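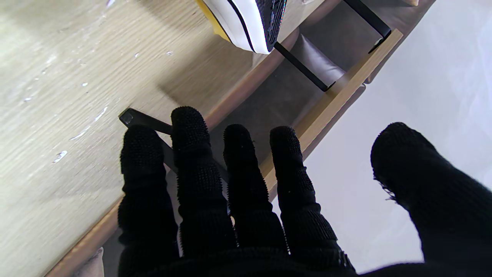
Week 3 is friction, and I want you to forget the formula for a minute (it'll be on the board, I promise). Friction is what you get when two surfaces try to slide past each other and their bumps and sticky spots get in the way. Makers play with this all the time! Look at the small raised nubs all over that black knitted glove: texture like that changes how a surface meets whatever it touches. Bring a glove from home if you've got one and we'll drag it down the ramp.

Home | Syllabus | Notes | Labs
Reading time: 3 minutes
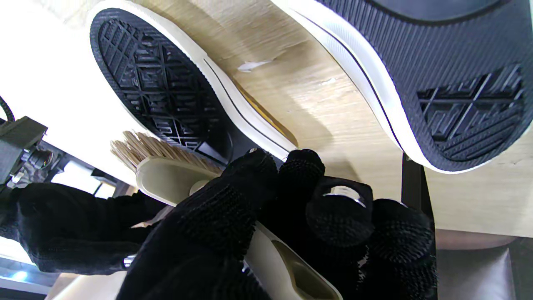
Static friction comes first, before anything moves. You push, the floor pushes back, and up to a limit it matches you. Past that limit you slip, and kinetic friction takes over, usually weaker. I always think of shoes for this part. The black outsole with its diamonds and crossing lines is a nice one to sketch in your margin – mark where you think it would grip on wet tile, then on dry. For the lab, tip the board slowly, stop at 12 degrees and write down what's still sitting there. Then keep going to 40. Problems 1 to 4 in the Laltby packet are due next time.

This site uses cookies. Accept | Settings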